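Temps de lecture : 5 min

Journée portes ouvertes chez Tratell : vos retours ?

motoreduc_38
Bonsoir à tous. J'y suis allé samedi matin avec un collègue de la maintenance et je voulais savoir qui d'autre ici avait fait le déplacement. Pour ceux qui ne connaissent pas, Tratell intègre des cellules de manutention et s'est mis depuis deux ans à la manipulation mobile à deux bras. La visite durait un peu plus d'une heure, par groupes de 11. D'abord l'atelier, ensuite la salle de démo, puis un café.
Mon avis en deux mots : atelier très bien tenu, démo intéressante mais trop courte. Le robot réel a fait deux séquences, une prise sur table et une ouverture de porte. Le reste s'est passé en simulation sur écran, avec l'opérateur qui commentait.

pascaline_auto
J'étais au créneau de 14 h. Même impression pour l'atelier. Les armoires sont propres, le repérage des câbles est fait sérieusement, ça se voit quand on travaille dans le métier.
Par contre je suis restée sur ma faim pour la partie robot. On nous avait annoncé une démonstration en cuisine et la cuisine était surtout dans le simulateur. Je n'ai rien contre la simulation, mais il fallait l'écrire sur l'invitation.

grafcet
L'invitation disait « démonstration de manipulation en environnement domestique », je l'ai encore dans mes mails. Simulé ou pas, ce n'était pas précisé. Donc pas faux, mais pas clair non plus.

motoreduc_38
D'accord avec toi. Après, pour moi la simulation était la partie la plus instructive. On voyait le point de vue du robot, avec le plan de travail en L, les objets posés dessus et le grand panneau rouge à poignée sur la droite. L'opérateur pouvait arrêter, changer un paramètre et relancer. Sur la machine réelle, ils ont mis un bon moment à remettre tout en place entre les deux séquences.

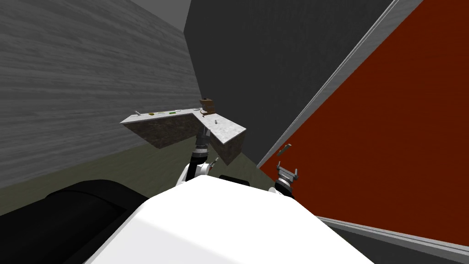 couple_nominal
Question pour ceux qui y étaient : est-ce qu'ils acceptent de faire des essais avec les pièces du client avant de chiffrer ?

pascaline_auto
Sur dossier, et l'essai est payant. On leur envoie un lot de pièces avec les plans, ils rendent un rapport avec les temps de cycle et les échecs de prise. C'est déduit de la commande si on signe ensuite. Le délai annoncé était de 2 semaines, à confirmer avec le commercial.

couple_nominal
Merci. C'est correct comme fonctionnement. Chez Rernine on nous avait fait les essais gratuitement, mais on avait attendu trois mois pour avoir le rapport.

vieux_relais
Je vais être moins enthousiaste que vous. Je fais de la robotique industrielle depuis longtemps et je ne vois toujours pas qui va acheter ça. Un simulateur, c'est très bien, mais le frottement, le jeu dans une charnière, un joint qui colle, on ne les retrouve qu'en vrai. J'ai posé la question à l'opérateur et il m'a répondu qu'ils faisaient varier les paramètres au hasard. 2000 essais par nuit, d'après lui. Très bien, mais 2000 essais sur un modèle faux donnent un résultat faux.

motoreduc_38
Il a aussi dit que chaque réglage retenu était repassé sur la machine. Tu étais peut-être déjà au café.

vieux_relais
J'étais là. Il a dit « la plupart des réglages ». Ce n'est pas la même chose.

grafcet
J'ai noté « la plupart » aussi. Et je n'ai pas entendu de taux de réussite sur le robot réel, alors que quelqu'un dans mon groupe l'a demandé. Réponse : ça dépend de la tâche.

pascaline_auto
Ça dépend vraiment de la tâche, il faut être juste. Un taux global ne veut rien dire si on mélange une prise sur table et une porte à tirer. Mais ils auraient pu donner le chiffre pour les deux séquences qu'ils montraient.

bts_cira
Bonjour, je suis étudiant et j'y étais avec ma classe. Nous étions 25, ils nous ont séparés en plusieurs groupes. J'ai trouvé que c'était bien expliqué. Le technicien nous a montré pourquoi on place la base du robot avant de penser aux bras : si elle est mal orientée, un des deux bras arrive en butée et il faut tout reprendre. On n'avait pas vu ça en cours, nous on a un six axes boulonné au sol.
Est-ce que quelqu'un sait s'ils prennent des stagiaires ?

grafcet
Oui, il y avait une feuille à l'accueil – à côté des badges. Sinon passe par le formulaire de leur site, et n'attends pas trop longtemps.

bts_cira
Merci, j'ai raté la feuille. Je vais écrire.

couple_nominal
Et côté sécurité, il y avait quoi autour du robot ?

motoreduc_38
Un scrutateur laser et un marquage au sol, pas de grillage. Arrêt d'urgence sans fil dans la main de l'opérateur. Mon collègue a demandé à voir l'analyse de risques et on lui a proposé un rendez-vous.

vieux_relais
Un rendez-vous, évidemment.

pascaline_auto
Tu la donnerais, toi, à un visiteur un jour de portes ouvertes ?

vieux_relais
Non. Mais j'en afficherais une page au mur.

grafcet
Pour info, Dirneck organise la même chose en octobre, avec plutôt de la palettisation et du vissage. J'y étais l'an dernier, il y a moins de discours et plus de machines en route. L'inscription est obligatoire et il faut venir avec ses chaussures de sécurité, ils n'en prêtent pas.

motoreduc_38
Je m'inscris. Quelqu'un part de Grenoble ? J'ai deux places dans la voiture.

pascaline_auto
Moi éventuellement, je te redis ça en message privé. Et si quelqu'un a le nom du logiciel de simulation de Tratell, je suis preneuse. J'ai compris « Bright » mais il y avait le compresseur juste derrière.

grafcet
C'est bien Bright. Version maison par contre, pas en vente d'après ce qu'on nous a dit.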